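Extra care housing

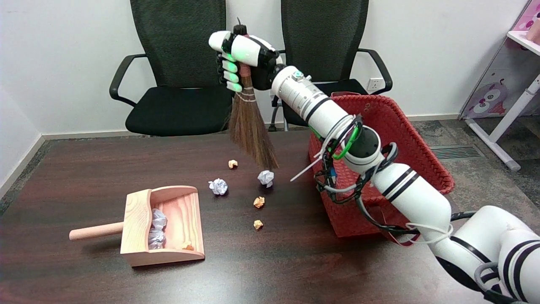

Extra care housing is a form of housing for older people in which each resident has a self-contained flat or bungalow with its own front door, and in which care staff are based on the site day and night. It is also called assisted living, very sheltered housing or housing with care. The terms overlap, and providers do not use them in a consistent way. In most schemes the resident is a tenant or leaseholder, and the care is supplied under a separate agreement.

The model sits between sheltered housing, where there is an alarm and perhaps a visiting manager but no care team, and the care home, where accommodation, meals and personal care are supplied together under one contract.

Terminology

"Sheltered housing" in its older sense meant a group of flats with a resident warden. As wardens were replaced by visiting managers and alarm lines, the phrase came to cover schemes with very little staff presence. "Very sheltered housing" was then used for schemes that kept a higher level of support, and "extra care" came into use as a replacement for it. "Assisted living" is more common in the private sector. "Retirement village" refers to the size and layout of a development and says nothing definite about care; some villages include extra care flats and others do not.

Tenure

Flats may be rented, bought on a long lease or held under shared ownership. In shared ownership the resident buys a part of the lease and pays rent on the remainder.

Rented flats are usually let by a housing association or a council. Leasehold flats are sold by private developers and by some charities. A lease normally restricts occupation to people over a stated age, and may require an assessment of care needs before a sale can go ahead. Many leases include an event fee, payable when the flat is resold or sublet. The fee is commonly set as a share of the sale price, and the share may rise with the length of the stay up to a fixed limit.

A resident of an extra care flat has the rights of an occupier in law. Staff may not enter without permission except in an emergency or where the agreement allows it. A care home resident generally holds a licence, with less security.

Buildings

Most schemes consist of a single block with internal corridors, lifts to all floors and one staffed entrance. Larger sites may combine a central block with bungalows. Flats have one or two bedrooms, a kitchen, a living room and a level-access shower room. Doorways are wide enough for a wheelchair, sockets are set above skirting level, and some kitchens have worktops that can be raised or lowered.

Shared rooms vary with the size of the scheme. A lounge, a laundry and a guest room are usual. A restaurant or café is common in larger schemes, and some also have a hairdresser, a small shop or an assisted bathroom. Where shared rooms are open to people from the surrounding area, the private corridors are placed behind a second locked door. This arrangement is known as progressive privacy.

Layouts intended for people with dementia avoid long corridors without windows and use colour or objects to mark each floor and front door. Flooring of a single even tone is preferred, as sharp changes of colour may be read as a step. Gardens are often laid out as a loop that returns to the same door.

Care and support

Care is planned for each resident following an assessment. It may include help with washing, dressing, medicines and meals. The number of hours is written into a care plan and may be changed when needs change. Planned visits are made at agreed times, and a smaller team remains on duty overnight to answer calls.

Each flat has an alarm linked to the team on site or to a call centre. Pull cords are fitted in the main rooms, and residents may wear a pendant or wrist alarm. Other sensors may be added, such as bed sensors, flood detectors and door contacts.

Housework, shopping and laundry are generally treated as support and charged separately from personal care. Some schemes include a fixed amount of domestic help in the service charge. Nursing is not normally provided by the scheme. District nurses visit as they would in any other home, and residents register with a local doctor.

The landlord and the care provider may be the same body or two separate bodies. Where they are separate, a resident may in principle choose an outside agency for planned care, although the overnight service is shared and cannot be declined.

Charges

Charges fall into 4 groups:

Rent or purchase price
Service charge
Care charge
Personal bills

The service charge covers repairs to the building, cleaning and heating of shared areas, lifts, insurance and the scheme manager. Leaseholders may also pay into a reserve fund for major works. The care charge has 2 parts in most schemes: a flat weekly sum for the team on call, payable by all residents, and an hourly rate for planned care. Personal bills include council tax, energy used in the flat, telephone and contents insurance.

Tenants on low incomes may be able to claim help with rent and with eligible parts of the service charge. Help with care costs depends on a needs assessment and a financial assessment by the local council. Because the flat is the resident's home, its value is treated differently from that of a former home when a person moves into a care home.

Admission

Rented flats are usually filled by a panel made up of the landlord, the council and the care provider. Applicants are considered by age, housing need, care need and local connection. Panels often seek a balance between residents with low, medium and high needs, so that the demand on staff remains steady and the shared rooms stay in use. A vacant flat may therefore be offered to an applicant with lower needs than others on the list.

Few schemes accept new residents with advanced dementia. Those whose condition develops after moving in can often remain, depending on the risk to themselves and others and on the hours of care available.

Types of scheme

Schemes differ mainly in scale. The Plullano scheme is a small rented block in which all flats open off one corridor and meals are brought in from an outside kitchen. Drinen is a mixed-tenure block of 4 storeys, with a restaurant on the ground floor and a single care provider appointed by the landlord. Nkuna, a village development run by Dromar, has 700 homes, of which only those in the central building are classed as extra care. Residents of its bungalows pay a lower service charge and may buy care by the hour.

Limitations

Extra care housing does not suit all needs. Residents who require constant supervision, or nursing at frequent and unplanned times, may have to move to a care home with nursing. Night cover is thin in smaller schemes, and a single call may occupy the whole team.

Resale of leasehold flats can be slow, as buyers are limited by age and the service charge continues while a flat is empty. Charges are also difficult to compare between schemes, as the same item may appear under rent, service or care according to the provider.

See also

Almshouse
Care home
Domiciliary care
Retirement village
Sheltered housing
Telecare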